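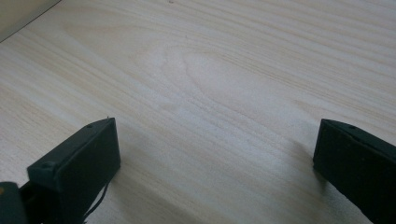 Sudheer Pisharody wrote in to say that a week of hand-gripper recording gave him 700 clips and a policy that couldn't pick up a cup, and could someone please explain what all that effort bought him. Fair complaint. I've read a lot of cheerful guides that promise you only need more data, and I don't believe them. More of the same gives you more of the same.

What follows is how I run a collection session now. It's slower than the Katormont quick start and I trust it more.

Before you record anything

Write the task down in one sentence. If two people read it and do different things, fix the sentence.

Clean the camera lens. Check any cable near the fingers and make sure it can't get pinched when they close.

Open and close the gripper all the way a few times and look at the width reading. If fully open doesn't come back to the same number, recalibrate. The Trornen software will let you record a whole afternoon on a bad zero and never complain.

Recording

1. Start with the gripper open and the table in view. Hold still for a second.

2. Do the task at a pace you could keep up for an hour. Fast clips look great in a demo reel and blur in training.

3. End the clip on purpose. Don't let it trail off while you reach for the keyboard.

4. Move the object before the next take. Move yourself too. I change my starting height and angle every 7 takes, which is a habit and has no science behind it.

5. If you fumble, finish the recovery and tag the clip. Whether recoveries help is something people argue about with great confidence and very few numbers. Tag them so you can train both ways and find out.
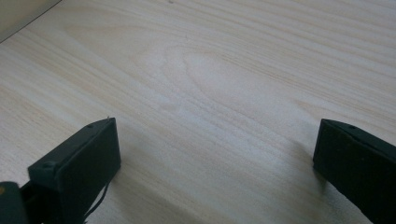 Should you keep clips with nothing between the fingers?
Keep a small set and label them as such. They're handy for checking calibration and tracking, but mixed in without a label they can teach the policy to hover.

Sorting

Watch your clips. All of them, at double speed if you must. Last April I went through a batch of 196 and threw out 76, mostly for lost tracking that the automatic filter had passed as clean. The filter score is a guess with a decimal point.

Train on a small slice first, then test with the object in spots you didn't record. If it fails there, go back and record those spots, and hold out some new ones for the next test.

The Warraich forum has a long thread on how many clips is enough. I've read it twice and still can't tell you.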